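On the bench: the Bundetti wrist kit

Regular readers will know I've been after a decent gripper-and-camera kit for the small arm since March, and last week one finally landed on my desk. It's the Bundetti, sold by a little outfit called Jendura, and they've let me keep it for 16 days before I have to post it back (or pay up, which is looking more likely by the hour).
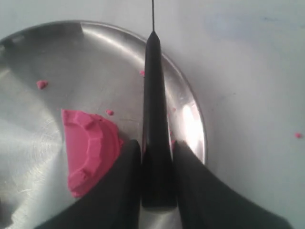 Pink dough in the steel tray, seen from the wrist camera.

So what do you get? Two big black fingers, a wrist camera with its bracket, a bag of screws, one long cable and a booklet that somebody has really taken trouble over. There are drawings for every step! I had the old gripper off and this one on before my tea went cold, and the only swearing came when I put the bracket on back to front. The arrow is moulded on the inside, Jendura, where I can't see it once it's in my hand. A dab of paint on the outside would do.

I started with modelling dough because it's what I always start with. Wooden blocks will flatter anything. Dough squashes if you grip too hard and slides away if you don't grip enough, and it leaves little bits everywhere, so you find out quite quickly how gentle your gripper is and how much of the job the camera can see. There's a crumb out on the tabletop in the picture, well clear of the tray, and plenty of others have since found their way into my keyboard.

The fingers are the best thing in the box. They close evenly and the force setting goes from 1 to 20, with 20 being far too much for anything I own. I've settled on 11 for dough straight from the tub and a bit less once it has warmed up. My old Tretley gripper had two settings, which I'd call "drop it" and "flatten it", so this feels like luxury.

The camera I'm less sure of. The picture is sharp enough and the colours come through nicely, but it sits low, and the fingers take up a lot of the view. With the dough on the left of the tray, the left finger covers one corner of it, and that's the corner I usually want to look at. Shiny things are a nuisance as well. My tray is only dull brushed steel and it still throws back a long white streak down the right-hand side. I've turned the desk lamp to face the wall, which helps a bit, and a matt tray would probably help more. I asked Bayu Ginting, who looks after customer support at Jendura, whether a taller bracket was on the cards. He wrote back the same afternoon to say they've had one drawn up and are waiting on the moulds. No price yet. I'd buy it.

Software is the usual mixed bag. The set-up program found the gripper first time, then lost it, then found it again when I swapped the cable to the other socket. After that it behaved. You can record a move by pushing the arm about by hand and play it back as often as you like, which my nephew thought was magic and used for an entire afternoon.

If you already own a Wattimena arm you'll need the adaptor plate, and it isn't in the box, so check before you order. Everyone else should be fine with the standard fitting.

I'm bringing the whole lot along on 12th July if you fancy a go. Bring your own dough please, mine's got bits in it.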